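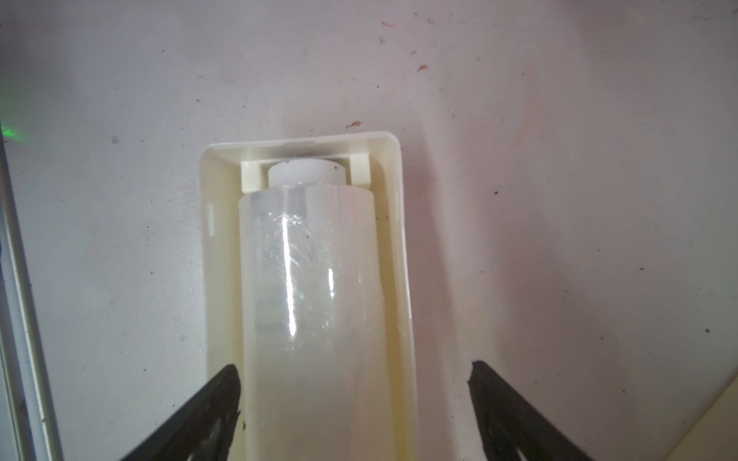
Print this message | E-mail this message

Lerdale Home Bakers list
Subject: Re: Overnight potato rolls, dough drying out
From: Elisa Villa
To: the list

Vlasta wrote:

> Hello all, I made the potato rolls from the February bake and
> the flavor was lovely, but I have a question about the long rest.
> I left the dough in the fridge overnight in my big steel bowl with
> a dish towel over it. In the morning it had a skin on top like
> old paint, and when I shaped the rolls the skin turned into
> little hard flakes inside. My husband thought they were bits
> of oat! Also the dough hardly rose at all until I had it on the
> counter for ages. Is my fridge too cold? Should I use more
> yeast? And is it all right to use leftover mashed potato with
> butter in it, or do I need to boil some plain?
>
> Vlasta Kelmendi

Vlasta, I'm so glad you tried them! Those rolls are my favorite thing to come out of this list all winter, and I have made them so many times now that my kids ask for "the potato ones" when I've got something else entirely in the oven.

The skin first. A dish towel is fine for a short rise on the counter, but a fridge is a dry place with a fan blowing in it, and by morning the towel has let most of the moisture out of the top layer. You want a cover that seals. I rub a little oil over the top of the dough, then press plastic wrap right down onto it, and then put a plate over the bowl. A tub with a snap lid works just as well (I switch between the two depending on what's clean). If you do wake up to a skin, peel it off and throw it out before you shape anything. It hurts to lose a bit of dough but the flakes never soften, I've tried.

Now the rise. Please don't add yeast! Your dough sounds completely normal to me. Potato dough goes in soft and comes out of the fridge stiff as clay, and it looks as if it has done nothing all night. The flavor has been building the whole time. Mine needs three hours on the counter from cold before I even think about the oven, and longer when the kitchen is chilly. Put the shaped rolls in their pan, cover them, and go do something else. When they're touching each other and wobble a little if you nudge the pan, they're ready.
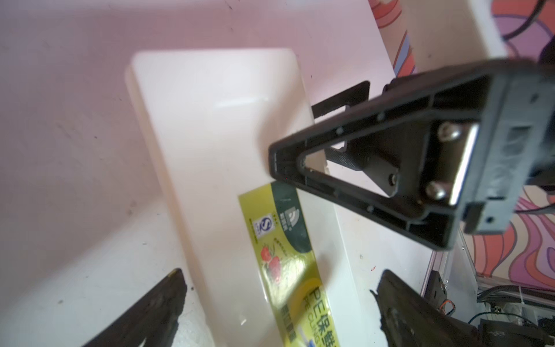
I did find that the flour makes a difference to how long all this takes. With the Janevski bread flour the dough holds itself up beautifully and I can leave it later into the morning. With ordinary all-purpose from the store it goes slack sooner, and I get flatter rolls, still delicious, only they spread into each other more. If all-purpose is what you have, hold back a splash of the milk and see how it feels before you pour in the rest. The dough ought to stick to your finger and then let go.

On the potato: buttery leftovers are absolutely fine. Cut the butter in the recipe down a bit and leave out some of the salt, and taste the mash before it goes in. The only leftovers I'd stay away from are ones with garlic or a lot of cream. I made a batch with garlic mash once and they were great next to soup and very strange with jam. Push the potato through a sieve if you have the patience. I usually don't, and there's a lump here and there, and it melts into the crumb anyway.

What I love best, if you're boiling potatoes fresh, is saving the water. Let it cool until you can hold a finger in it comfortably and use it in place of some of the milk. The crust browns faster and the rolls stay soft into the next day. Keep an eye on them the first time, though, they go from gold to dark very quickly. I take mine out when the middle of a center roll reads 191 on the thermometer (Fahrenheit), and brush them with melted butter while they're still in the pan.

For anybody using sourdough, I've been making a version with 113 grams of ripe starter and no packaged yeast at all, and it's wonderful, a little tangier and chewier. It needs a warm spot the evening before, long enough that you can see it has puffed up, and only then the fridge. Skip that part and you really will have a brick in the morning. I'm still fiddling with the sugar. If anyone else has a go, please write in with what you did!

Somebody asked me off list whether the shaped rolls can be frozen, so I'll put it here too.

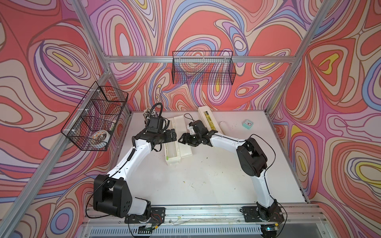
Can I freeze the rolls before baking, or should I bake them first?

Bake them first. Take them out while they're still pale, let them cool all the way, and freeze them in a well-closed bag. They go straight from the freezer into a hot oven to finish. Unbaked rolls can be frozen too, but mine came out denser and lopsided, and the baked ones taste nearly fresh.

Vlasta, do let us know how the next batch goes. And if you have any of that plum butter left from the fall swap, split one of these while it's warm and put it on there. Oh my.

Happy baking,
Elisa

Print this message | E-mail this message

Recent on this list:
Rye that won't stop spreading
Re: Scoring with a paring knife
Nallatis pans, worth the wait?
Re: Re: Milk powder or fresh milk
Telis oven runs hot on the left side
Plum butter swap, who still has jars

This site uses cookies to remember your list settings. By continuing to read the archive you accept their use.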